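okay so I finally fixed the bathroom corner that has been driving me up the wall and I need to tell somebody!! small thread

The problem was the bathrobe. A long robe has nowhere to live. Door hook? It slides off. Towel bar? Then where does the towel go?

Jailson Pimentel (best neighbor in the building) said get a coat rack. In the bathroom! I laughed, and then I went and got one.
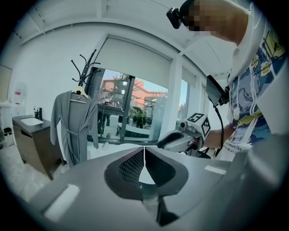
Black metal, curved arms at the top, and the robe goes on a real wooden hanger so the shoulders keep their shape. I tie the belt too, otherwise it ends up on the floor by morning.

And I love the black with the dark brown vanity. The faucet is black already, so it looks like I planned it (I did not plan it)

Cost me 70 bucks and 10 minutes with the little wrench. Mine is the Fjeld, there's also one called Indar with a wider base if your floor is uneven.

Tip if you try it: hang the heavy stuff first and then see if it leans. Mine leaned toward the sink until I turned it a bit.

Next up is the counter. I own 7 hand creams, why. Send me your tray ideas please!!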